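News > Robotics > Newsletter

Print this item | E-mail to a friend

Learning to pick from a muddle: an update from the Ganov project

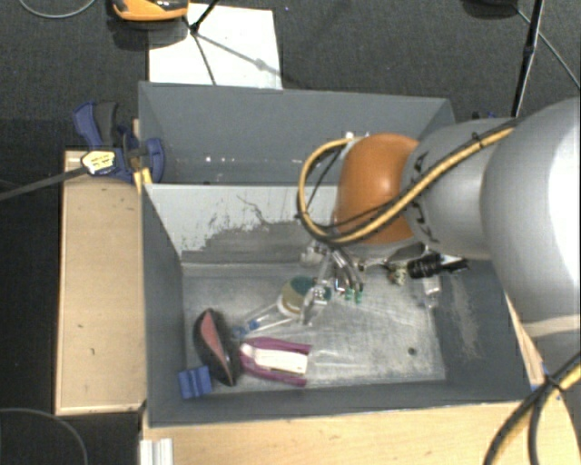

Readers wrote in after our February piece, and Cárdenas wondered whether a method that learns only from its own failed grasps would ever cope with shiny or see-through things. It's a fair question, and one we've been chewing over at Leltex for a good while! Our newest run used 144 practice bins, and on clear plastic items the missed grasps came down from 34 to 19 in every hundred, which pleased us no end (we had rather braced ourselves for 29). Small blocks wedged into corners are still a sore point, I'm afraid, and the Hustari planner is having another go at those next.

We use cookies to remember your newsletter settings. Accept | Manage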